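Textile Care and Handling
Unit 4: Sorting, Flattening and Folding Dark Cloth
Course tutor: Ehab Nasr
Handout revised 2023-08-03

4.1 Purpose of the unit

This unit concerns the handling of plain dark cloths between the dryer and the shelf. Students will already have completed the units on fibre types and on washing, and should bring their notes on both to the practical session. The work is carried out at the long tables in the Kollár Room. Each student is responsible for the condition of the table used and must leave it clear at the end of the class.

4.2 The working surface

Dark fabric shows lint and dust far more readily than pale fabric does, and the table should be wiped and dried before any cloth is put on it. Particular attention must be given to joints between panels, where fluff and small specks settle and are easily missed by a flat duster. Draw a soft brush along the full length of the joint, then wipe again. A pale surface is preferred for black and navy items, as the outline of the cloth can be followed without strain – even under the ceiling lights in December, when there is little daylight in the room.

A cloth should be set down gently and left as it falls until the student has looked for its edges. Pulling at the nearest fold tends to tighten the others.
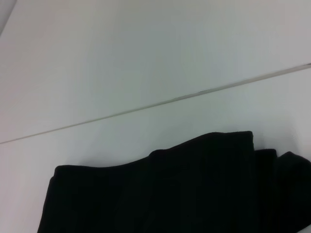

4.3 Finding the edge

A black cloth lying crumpled on a white surface gives a clear outer line but very little information within it. Folds, hems and overlaps are all close to the same tone. Students should therefore work by touch as well as by sight, running a finger along the outer line until a hem is felt, and following the hem to a corner. Hold that corner lightly and continue to the next. Once two neighbouring corners are in the hands, the cloth may be lifted, allowed to hang, and laid down again from the far side of the table towards the body.

Smooth from the centre outwards with the flat of the hand. Do not stretch the fabric to remove a crease; creases that remain are to be pressed under the procedure in Unit 5.

4.4 Folding and stacking

Fold in half with the hems together, then in half again, keeping the outer face clean. Stacks are not to exceed 50 cloths. The shelf labels follow the Plollent system, and dark items are kept apart from white ones at every stage – including on the trolley.

4.5 Assessment

The practical task carries 85 marks and is taken individually. A written account of 300 words, describing the method used and any difficulty met, is to be handed in at the following class.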